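*Sun 4 November*

# "A rule must be short enough to read with gloves on"

Tiina Tuominen does not like the word "standard". She says it makes people think of a thick book that somebody else has read. For two years she has been responsible for the working rules at Stosus, a small company that records handling work in ordinary homes and kitchens, so that robots can later learn from the recordings. Her rules fill seven pages. The first version had many more.

"We began with 149 rules," she tells me. "I was proud of them. Then I asked Aarne which ones he remembered, and he remembered the one about shoes."

Aarne Väisänen is one of the operators. He works with the hand-held grippers, one in each hand, and he has finished more sessions than any other person in the company, 946 when I visited. He confirms the story about the shoes. "It was a good rule," he says. "Indoor shoes with closed toes. It is still there."

I wanted to know how the list became shorter. Tuominen explains that she and her colleague Vilja Koivisto sat behind the operators for the whole of November and wrote down every moment when somebody stopped and asked a question. Where a question came again and again, there had to be a rule. If a rule had produced no question and no mistake, they tried to live without it for a week.

Some rules came back after the week. One of them says that the operator must bring both grippers to rest before the recording is started and again before it is ended. "Without it, the beginning of each task was different with each person," says Koivisto. "For a person that does not matter. For the people who use the data, it matters very much."

The rule which caused the most discussion is about tidying. Impi Räsänen, who receives the recordings at the partner company Savico, asked at first for clean surfaces and one object at a time. Tuominen was against it. In her opinion a kitchen where somebody lives has bags, baskets and half-opened packages, and a robot which has only seen clean tables will not manage there.

"We argued about it by e-mail, quite politely, for a long time," says Räsänen. "Now the text says that things may stay where the household has put them, except for knives, medicine and anything with a name or an address on it. I can accept that. I still would like fewer plastic bags."

Privacy has its own page. The people of the house sign before anything is carried in. Letters and photographs are turned round or moved to another room, and the household may watch the recordings and ask to have any of them deleted. Koivisto says that this request has come twice and that both times the work was done the same day.

Then there is the page on force. The operators practise on soft objects before they are allowed to touch anything that can break, and they must look at the finger pads before each session. Food has a separate paragraph. Pads are wiped between raw food and anything else, and fruit that has been gripped goes back to the household only if they want it.
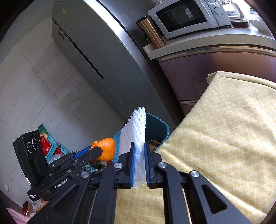 Väisänen thinks that the paragraph on soft packaging is the most useful of all. "Foam and thin plastic do not tell your hand anything," he says. "You close and close, and you think you are not holding it yet. So the rule says: close until it stops moving, then stop yourself." He would like to add something about the left hand, which in his experience becomes careless when the right hand has the difficult part. Tuominen has written this down for the next version.

Not everyone is satisfied. Heikki Hämäläinen, who trains new operators in the Harju office, finds that the rules say too little about rest. At the moment there is a pause after each hour. He would prefer a shorter working time before the pause, because tired wrists make poor recordings and later also sore wrists. "The machine is not heavy in the morning," he says. "Ask me again at three o'clock."

Tuominen agrees with him in principle, but the households have limited patience, and more pauses would mean a longer visit. They will test his proposal in Sarside after the winter, with two teams and the same list of tasks.

I ask if she plans to publish the seven pages. She has thought about it, and she would first like a lawyer to read the part about the home visits. The rest, she says, anybody may have who writes to her and asks.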